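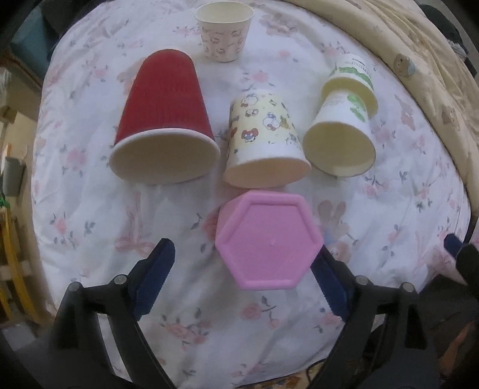
By Mélanie Cloutier
Posted 2 October 2021 in Workshop Tips

Cutting Glass at Home Without Losing the Pane, or Your Temper

Window glass smells fear. I have ruined enough of it to say so. Last July I set out to replace one small pane in the shed door and bought glass for it three times, and the man at the Drarilville hardware store began greeting me by name. These are the habits I picked up on the way.

Measure the opening, then cut the pane 1/8 inch smaller each way. Wood moves, glass doesn't, and in a quarrel the glass always loses.

Clean the sheet before you score it. A speck of grit will make the wheel skip, and a skipped score is where the crack decides to go sightseeing.

Lay it on something flat with a little give. Old carpet is fine. A thin, dense blanket is fine. The workbench with one screw left on it is how I lost pane number two.

Put a drop of light oil on the wheel. My cutter is a secondhand Zelenák with a chewed handle, and it beats the fancy one I got for my birthday (sorry, Gyu-bin).

Score once, edge to edge, with steady pressure. You want a quiet, even zip. If it sounds like gravel, you're pressing too hard. Never go back over the line, however much it seems to be asking for it. Going over it dulls the wheel and chips the glass.

Snap it right away. Slide a dowel under the score, press down on both sides, and try not to close your eyes. Wear safety glasses in case you do. Cut-resistant gloves too.

Rub down the edges with a wet 180-grit stone. Dry sanding puts glass dust in the air, and you have other uses for your lungs.

Leave tempered glass alone. Look for a small etched stamp in a corner, and if you find one, order the size you need. Tempered glass can't be trimmed – it can only be turned into a great many very small pieces.

Scraps go in a taped cardboard box marked BROKEN GLASS, never straight in the bag.

Gyu-bin Noh, who does the plumbing column, wants it known that he would have used acrylic. His shed window is yellow.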